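Chapter 2

Who Counts as a Minority? Faith Groups, Governments and the People Who Keep the Lists

I started out in this field by getting something wrong in front of a whole room. I was giving a talk on religious minorities, and I put up a map with each country shaded by its biggest faith, and a man near the back (Ambros Gisler, who later became a friend and read most of this book in draft) put his hand up and asked where his village was. His village wasn't on my map, of course. It was a Catholic pocket in a Protestant valley in a country I had colored in as one thing. I mumbled something about scale and moved on, and I've been thinking about his question ever since.

So let's begin there. When a newspaper says that a religious minority is under attack, what kind of group does it mean? The easy reply is a group with fewer members than the others. That works on some days and falls apart on others. A group can be small in a country and still be the largest one in its own province. A group can be most of the population and have hardly any say in the courts, the army or the schools. If you only look at head counts you'll miss that second kind completely, and some of the worst fighting of the last century grew out of exactly that kind of arrangement.

I like to use a made-up town with my students, and I'll use it all through this book, so get comfortable with it. We call it Joline. It has 3508 people, a river, and two main congregations that worship on opposite banks. Upriver there's a second town, Mirier, where the same two congregations live in the opposite proportions. Nothing dramatic is going on in either place when we start. People buy bread from each other. They marry across the river now and then and their aunts complain about it.

Now suppose the district government decides that each town should have one official school, run by whichever congregation is larger. You can probably see the trouble coming! Overnight there's a minority in Joline and a minority in Mirier, and they are cousins of the majority next door. The families themselves haven't changed their prayers or moved house. A rule did that to them, and they'll be living with the rule for a long time.
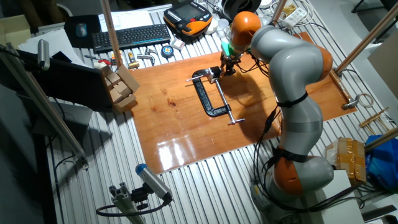

Does a group have to be small to be called a minority?

Size is only part of it. Most writers on the subject also look at power: whether members can hold office, own land, open schools and places of worship, and get a fair hearing from the police. A large group shut out of all those things is often treated as a minority in the political sense, even when a census says otherwise.

Keep that in mind when we get to the case studies, where I'll be switching between the two meanings and trying to warn you each time I do it. (I don't always manage. Eoin Ní Chonaill, who taught this chapter from photocopies before it was a chapter, sent me a list of the places where I'd slipped, and I've fixed the ones I agreed with.)

There's a second word we need before going further, and that's "persecution." I use it less than my students would like. In everyday talk it covers everything from a rude remark on a bus to mass killing, and if we let it cover all of that we can't compare anything with anything. For this book I'll split it up. Harassment is what neighbors and strangers do. Discrimination is what offices, employers and laws do. Persecution I'll save for organized, repeated harm that people in authority either carry out or let happen. The lines get blurry, and you'll find cases in Chapter 5 that sit right on top of them.

Back in Joline, say a shop window on the smaller bank gets broken in May. That's a crime, and maybe harassment. Say the police write it down and do nothing, and then another window goes, and the owner is told to think about moving. Where would you draw the line? Write your answer in the margin before you read on, in pencil, and come back to it when you've finished the chapter. Mine has moved at least twice.

One practical note on sources. Everybody who reports on this subject has a side, or is suspected of having one, and that includes me. Advocacy groups tend to be first on the spot and they know the names of the dead. Governments have the records and good reasons to hide some of them. I read both and I write down who told me what.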